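Joratari carpet

A Joratari carpet is a hand-knotted wool pile carpet made to a fixed set of structural rules and sold mostly through design galleries and auction rooms. The name covers both the technique and the finished goods. It is used for carpets woven from a full-size painted drawing, on a cotton warp, with a cut pile and a separately woven end band. Carpets made by tufting gun from the same drawings are not Joratari carpets, though they have been sold under the name.
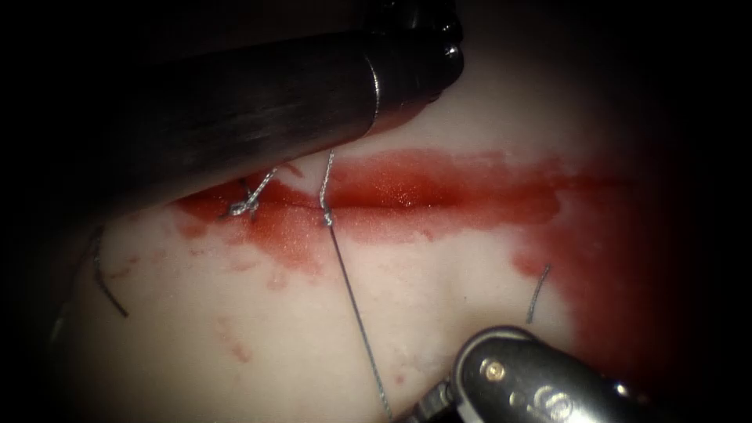
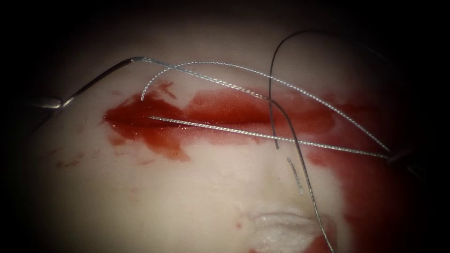
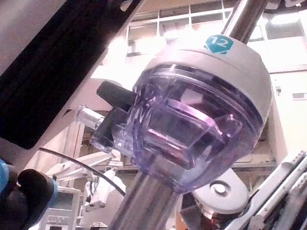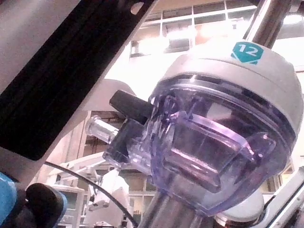
The term was first a workshop mark. It came into general trade use after the original workshop closed and its drawings were divided among several buyers. Most surviving drawings are now held at the Florley textile archive, and a smaller group belongs to the Marchetti gallery.

Contents
1 Structure
2 Materials
3 Drawings and editions
4 Weaving
5 Finishing
6 Marks and labels
7 Market
8 Disputes over the name
9 Care and repair
10 See also

Structure

The foundation is a plied cotton warp with a cotton weft. Two weft shoots pass between each row of knots, one pulled tight and one left slack. The tight shoot partly lowers alternate warps, so the back of the carpet has a slight rib that can be felt by running a thumb across it. A flat back is usually taken as a sign of later work.

Knots are symmetrical in the field. In curved outlines, weavers change to an asymmetrical knot for a few rows and then go back. The change is hard to see from the front but shows on the back as a small lean in the knot collars. Some writers treat this mixed knotting as the chief test of a genuine piece. Others point out that it also occurs in workshop carpets with no link to the Joratari drawings.

Each end is closed with a band of plain weave in undyed wool, wider than the narrow cotton kilim end found on most pile carpets. In early pieces the band was woven apart and sewn on. Later pieces have a band woven directly on the carpet warp, with the extra width gained by adding shoots. Side cords are wrapped in field-colored wool over two or three warps.

Materials

Pile yarn is two-ply wool, spun for even thickness. Hand-spun yarn was tried in the first editions and dropped, as the variation in color uptake blurred the edges of the painted shapes. Silk was used only in small areas, mostly in thin outlines. Linen appears in one group of hallway pieces, where it replaces wool in the pale stripes. These have worn badly and few are complete.

Dyes are synthetic in nearly all cases. The original dye book lists 36 standard shades, each with a wool sample tied to the page and a note of the bath strength. Two of the samples are missing. Shades outside the book were mixed for single orders and are recorded only on the order sheets, so repairs to those carpets depend on matching from the back of the pile, where light damage is least.

Drawings and editions

Artists supplied a small color study. The workshop then enlarged it to full size on gridded paper, with each square standing for a block of knots. This enlarged sheet, called the wall drawing, was painted in opaque color by workshop staff and hung behind the loom. It was the working document. Where the study and the wall drawing differ, the carpet follows the wall drawing.

The Florley archive holds 551 wall drawings, of which many are in poor condition from handling, and 692 loose order sheets. The two sets do not match one to one. A single drawing could serve several orders, and a number of order sheets refer to drawings that have not been found.

Editions were small. A design was normally woven in up to eight copies, plus one artist's copy. The edition number was fixed when the first copy was ordered and was not meant to change. In practice, copies in altered sizes were sometimes treated as a new edition and sometimes as part of the old one, and the order sheets are not consistent. Cataloguers now list altered sizes apart, with the letter S after the design number.

Weaving

Looms were upright roller-beam frames. The widest could take a carpet of just under five meters. Wider pieces were made in two parts and joined along the warp direction, with the join placed under a color boundary where the design allowed. Tusier, the firm that supplied most of the frames, also sold a steel beating comb with a weighted handle. The comb leaves a closer pack than the wooden type, and the difference can be measured as a change in row count over a set length. Joined carpets in which one half was beaten with each tool will not lie quite level along the seam.

Two weavers worked on a standard frame, four on the widest. Each kept to a marked stretch of the warp. Differences in hand tension between neighbors could produce a faint vertical line in the finished pile, which was accepted if it did not show from standing height.

Density is moderate by the standards of hand-knotted goods. The workshop set its target at 1,977 knots per square decimeter for fine pieces and a little over half that for floor-grade pieces. Counts taken from surviving carpets fall below the fine target more often than above it. Measured shortfall is greatest in the middle third of long carpets, where tension on the warp was hardest to keep even.

Finishing

After cutting down, the pile was sheared in two passes. The first brought it to an even height. The second lowered chosen areas by two or three millimeters to give a relief edge between shapes. Relief shearing was done by hand with bent scissors, and the drawing carried a pencil line to show where it should run.

Carpets were washed flat, rinsed, and dried under tension on a pinned frame. No chemical luster wash was used in the workshop period. A high sheen on a carpet of that period points to later treatment, which also tends to weaken the end bands.

Marks and labels

Three kinds of mark are known.

Woven mark: a small open square with one diagonal, placed in the lower right corner of the field. Found on most, but not all, pieces from the numbered editions.

Cloth label: a strip of linen sewn to the back, with the design number, edition number and size in ink. Often lost or replaced. The ink has bled on washed carpets and may be readable only under raking light.

Lead seal: a pressed disk on a cord through the side wrapping, used on export pieces. Seals were easy to remove, and loose ones have been put on unrelated carpets.

A cloth label alone is weak evidence. The preferred practice is to compare the carpet with its wall drawing, checking the grid position of at least ten color boundaries.

Market

Joratari carpets entered the auction market slowly. Early sales placed them with general furnishings, and descriptions gave little beyond size and color. They were later moved into design sales, where the artist's name rather than the workshop's led the entry. Prices vary more with the artist than with the condition or density of the carpet.

Artist's copies generally bring more than numbered copies of the same design. The gap is smaller for large carpets, as these are costly to move and store. Wall drawings are seldom offered. When the Marchetti group was assembled, most of its sheets came in one private purchase and were never shown at auction.

Reserve prices for floor-grade pieces are commonly set from area alone. This undervalues carpets with relief shearing, which took much longer to finish.

Disputes over the name

Use of the name by tufted-rug makers led to a long disagreement within the trade. Sellers of tufted goods argued that the name referred to the designs. Dealers in knotted pieces held that it referred to the method set down in the workshop book. A joint cataloguing note, dated May 31, 2022, recommended that "Joratari" be kept for knotted carpets and that tufted versions be listed as "after a Joratari design." The note has no legal force. It has been followed in most printed catalogues but only in part by online sellers.

A further question concerns carpets newly woven from the old drawings. The Florley archive permits study copies on condition that the year of weaving is worked into the end band.

Care and repair

Regular cleaning is by suction on the face and, twice a year, on the back. Rotary brushes should not be used on relief-sheared pieces. Spills are blotted and rinsed with cold water. Full washing requires a test of each color, with special care for the dark reds, in which loose dye has been reported.

Reknotting is done with wool of matching ply. Where the warp is broken, new cotton is run in for at least four centimeters past the damage on each side. Sewn end bands that have come away can be reattached through the original holes.

See also

Cut pile
End band
Flatweave
Knot density
Relief shearing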